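3.2 Collection of demonstrations by remote control

All demonstrations in the Osolside set were given by remote control. The operator moves the arm with a hand controller and sees the work area through the head camera of the robot. We did not allow the operator to look at the table directly, so that the person and the policy have the same view. Each operator practiced for 20 minutes before the first recording, and the practice runs were not kept.

The task in this section is to pick one named item from a small group on top of a cabinet. The group mixes stiff and soft packages, because a grasp that is good for a can is often poor for a bag. Figure 3 shows the gripper close to the rim of the 7UP can, with a Pepsi can and a bag of salt and vinegar chips on the same surface. Operators were free to choose the direction of approach -- we gave only the name of the item.

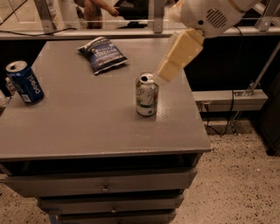 Figure 3. Approach to the 7UP can, view from the head. The gripper points downward to the can.

Banafsheh Ghasemi objected, when she read an early draft, that free choice of approach makes the data harder to learn from, and that a fixed approach from above would give the same success with fewer demonstrations. We take this objection seriously. In a small comparison we trained one policy on 50 demonstrations with a fixed approach and another on 50 with free approach. The fixed set was better when the items stood apart, but it became worse when a neighbor item was near the target. For this reason we kept the free approach in the full set of 1,000 demonstrations.

A second question is the pauses. Operators often stop shortly before they close the gripper, mainly to judge the depth. If these pauses stay in the data, the policy learns to wait also -- sometimes it does not move again. We removed the still parts before training and left the final closing motion unchanged.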